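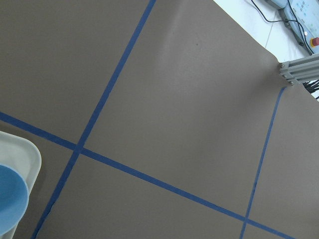

From: Keegan Stubbs
To: whitcombe-tables list
Subject: Re: [whitcombe-tables] masking big sheets before you draw on them
Date: January 2018

Hajar Ashour wrote:
> I have 30 feet of brown kraft paper and a roll of blue painter's
> tape, and I want a grid on the table for the map game by the
> weekend. Do I tape the long lines first or the short ones? And how
> do you keep the paper from bubbling? Mine looks like a relief map
> already, and the campaign is set in a swamp.

Hajar,

Long lines first. I did it the other way for 2 winters and every grid I made leaned toward the kitchen.

As for bubbling, paper off a roll wants to be a roll again, and it will wait until your guests arrive to say so. Cut it the night before and leave it face down under the heaviest books you own. I use the Godonano rulebooks, which have never been so useful. You'll still get a ripple or a crease somewhere. Put a mountain there.

What I do, in order:

1. Tape down one short end of the paper, then pull from the other end. Pull gently. It's paper.

2. Mark both ends of each long line in pencil before the tape comes off the roll. Guessing is how I got the kitchen problem.

3. Lay the long strips, then the ones that cross them. Big squares are fine. You are moving armies, and armies are vague. Any tray of bits can sit right on a line and people will cope.

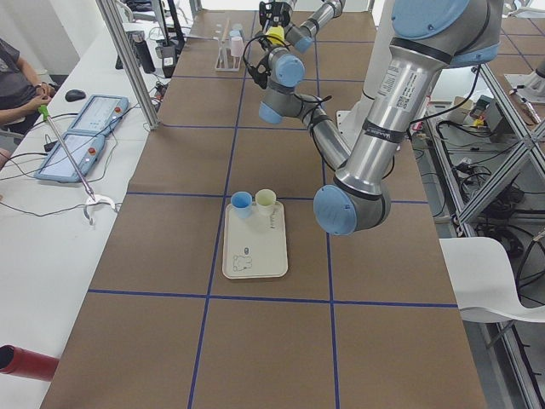

4. Draw last. Pencil, then ink, and let the players add their own creatures at the edges. Ours did a bear once that ended up with more backstory than the duke.

5. Peel the tape slowly, low and flat, when the campaign is over. Kraft paper tears if you get impatient -- ask me about the fall of Bavo.

On the other thread: no, I don't think the Curkent map needs all 3,943 hexes. I know what the box says. Squares, Hajar. We have jobs.

I have most of a 300-foot roll left if yours runs short. You'd have to come and get it, as it doesn't fit in my car with me.

Keegan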